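12/23/22
By the Avance team

41 shares | 3 comments

Avance opens the doors on its kitchen robot project, and you're invited

We've been pretty quiet this year, so I'm happy to finally have something to announce! Avance is holding an open day at our Flusgate workshop, and anyone who has ever wondered how a robot learns its way around a kitchen is welcome to come in, have a coffee and ask us things.

The main event is a live demonstration of our two-armed robot working in a simulated home. Everything runs on the big screen, so you'll be looking over the robot's shoulders while it deals with a long stone-look countertop, a bowl with two handles, a knife and plenty of other utensils. I've been watching these runs for months and I still lean forward in my chair every time a gripper gets close to something.

We practice in simulation a lot. Our team has logged 2,000 practice runs since the project started, and 300 of those were in the kitchen you'll see at the open day (the rest were in plainer test rooms, which are not much fun to look at). If a run goes badly, we reset it and try again, and no dishes get hurt.
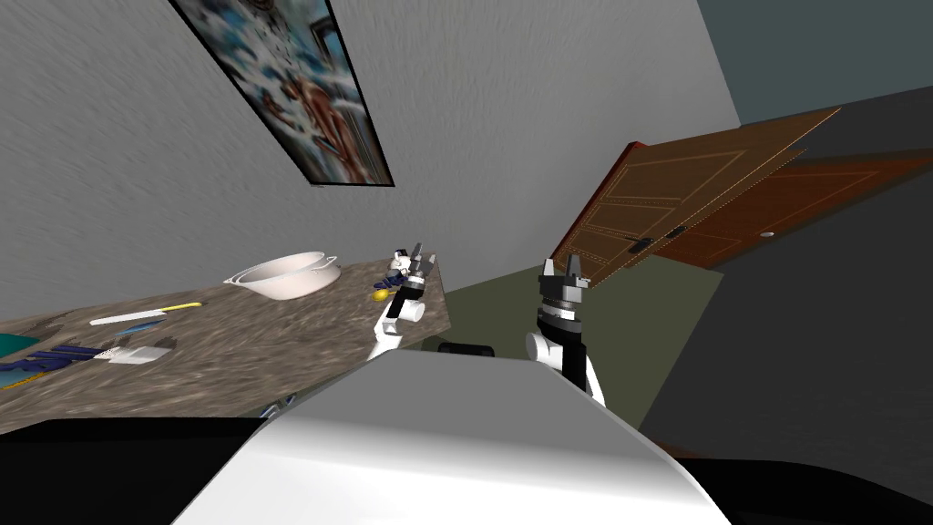

Each demonstration session is led by one of our engineers, and we've left lots of room for questions. Ask about the grippers, ask why a handle is harder than it looks, ask what went wrong last week. We had a preview for our friends at Van der Linden earlier in December, and their questions ran so long that we've made the sessions longer for the public!

Visitors can also try the controls themselves. Vorenent, who built our training stations, is lending us 4 of them for the day. You sit down, take hold of the two hand controllers and move the arms on your own screen. Kids are welcome to have a go as long as there's an adult with them.

There will be 3 demonstration sessions, and places are free, but please sign up ahead of time through the visits page on our website. The workshop is all on one floor and there's parking behind the building. Reporters who'd like a longer look or a chat with the engineers can write to the Avance press desk, and we'll find you a quiet corner.

Get our news by email. Enter your address to subscribe to the Avance newsletter. You can unsubscribe at any time.

This site uses cookies. Accept | Manage settings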